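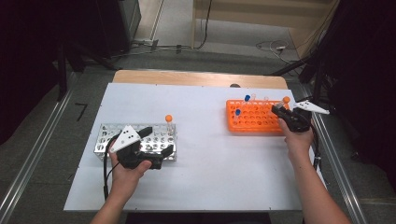
Keeping the racks straight at Brilmont

Raghda Nasrallah has looked after the sample room at Brilmont since January, and most of her questions from new staff are about tube racks.

"People think a rack is a rack," she said. "Then they put their tubes down in the first one they find and spend ten minutes looking for them."

The room has metal racks and plastic ones. The perforated metal kind is low and heavy, and she likes it for sorting because it stays where it is put. The orange plastic kind is easier to find on a white table. "I can see it from the door," she said. "I tell people to keep the two a little apart, one left and one right, so a sleeve doesn't catch anything on the way over."

Cap colors cause more trouble. Her old workplace in Nenusdale had a fixed list. At Brilmont, orange, blue and pink caps can end up in the same rack, and the color alone does not say what a tube is for.

"Read the label. The cap only helps you find it again."

She asks staff to move one tube at a time and lift it straight up until it clears the hole. Tilting it early is how caps get knocked. The back row gets filled first - reaching over standing tubes is a habit she is still trying to break.

The room stores up to 285 tubes, and she checks the list against the racks before she leaves. The last check came to 259. It had been short by one the day before.

"It was in the metal rack, down at the end," she said. "Somebody had set it there and gone to lunch."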